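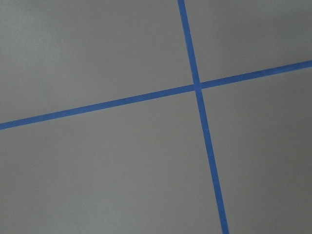
Last changed: Friday, December 2, 2022

4. Taping out your sorting table

Okay, you've got the legs on and the top is level (if it isn't, go back to section 3, I'll wait). Now we divide the Trolby top into four areas with two strips of blue painter's tape. I've done this on every sorting table I've put together for the Andham swap days, and it's still my favorite part of the whole job – cheap, quick, and you can change your mind about it in July when the seed packets give way to jam jars.

What you need
One roll of blue painter's tape
A soft pencil
A tape measure
A dry cloth and a damp one
Scissors, or a craft knife if you're careful with it

Before you start
Wipe the top down with the damp cloth, then dry it. The matte gray finish holds on to dust more than you'd think, and tape stuck to dust comes up at the ends first. I usually go and make coffee at this point and let it dry a bit longer.

Laying the tape

1. Decide where you want the strips to cross. It doesn't have to be the middle! I like one big area and three smaller ones, so I put my crossing off center. On the long Trolby top (128 cm) I measure 78 cm from the left end and make a small pencil dot. On the short side I go 33 cm in from the back.

2. Stick the end of the tape to the far edge of the table, leaving a little tail hanging over.

3. Walk the roll toward you, keeping the tape just above the surface and pulled snug. Don't press anything down yet. Line it up over your pencil dot, and when you're happy, lower it all the way along.

4. Press from the middle out toward each end with the dry cloth. If you get a wrinkle, lift that end back up to the wrinkle and lay it again. Rubbing it flat with your thumb only makes a crease.

5. Do the second strip the same way, side to side, straight over the top of the first one. No need to cut anything where they meet.

6. Trim the tails, or fold them under the edge of the table. I fold mine.

Note: The color may look a little paler where the two strips overlap. That's fine, leave it alone.

Note: You want the corners close to square, but this is a sorting table and a few degrees off won't bother the seed packets. If you do care, hold the corner of a hardback book against the crossing before you press the second strip down.

Caution: Cut the tape off the roll in the air or over the edge of the table. A knife will go through the tape and straight into the finish, and there is no fixing that (ask me about my first one).

Caution: Painter's tape only, please. I tried packing tape once and spent around 41 minutes picking glue off with a fingernail.

Changing the layout later
Pull each strip back slowly and low, folded almost flat against itself. Take the top strip off first or you'll be fighting both of them at the crossing. Any leftover pencil comes off with a damp cloth.

If you bought the Tolinar tray set, wait to peel anything until you've read section 5 – the trays sit against the tape lines, and you may find you like them where they are.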